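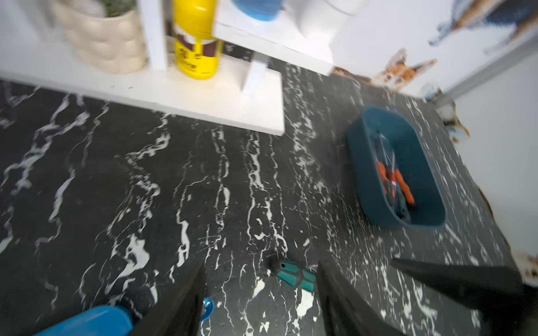 Screwdriver and tool bin

Are my grandfather's inch wrenches any use on metric bolts?

Posted by Dorottya Barta

Hello everyone! My grandfather left me a big box of wrenches and sockets, all marked in fractions of an inch, and I've just bought a secondhand Medve garden cart where every bolt seems to be metric. The manual says 13 mm for the axle nuts. I tried the 1/2 inch wrench and it goes on with a bit of a struggle and then won't sit flat. I'd love to use his tools if I can (they're lovely old things, and I grew up handing them to him), but I don't want to ruin the nuts either. Is there a chart somewhere, or do I need a whole second set?
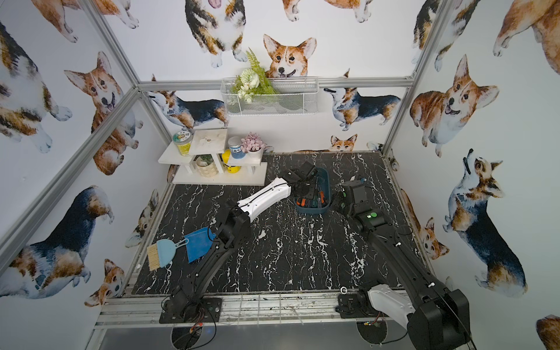 Replies

Ottó Virág

Just buy metric. Mixing them is how you round off a nut.

Enikő Deák

Oh, please keep the wrenches, whatever you decide! You don't need a chart for this, only one number: an inch is 25.4 mm exactly. Multiply the fraction by that and you have your size in millimeters. So 1/2 inch comes to 12.7 mm, a little too small for your 13 mm nut, and I'd guess yours is only going on at all because the nut is worn or the wrench has opened up over the years. Don't force it.

Some pairs do work out. A 5/16 inch is 7.94 mm, so it's very close to 8 mm, and a 3/4 inch is 19.05 mm, which I've used on 19 mm nuts for years without any trouble. Going the other way, 7/16 is 11.11 mm, and on an 11 mm nut it's fine if you're gentle, but I wouldn't lean on it with a long handle. For anything tight or rusty, get the proper size. A single 13 mm wrench doesn't cost much, and you can add others as you run into them, which is how I ended up with mine here in Drokville, one annoying bolt at a time.

Ashwin Amin

Agree with Enikő. One more thing, watch the threads too! If you lose a nut, don't replace it with an inch one from the same box, even if it starts on by hand. It'll go 2 turns and jam, and then you're replacing the bolt as well. Ask me how my mower is doing.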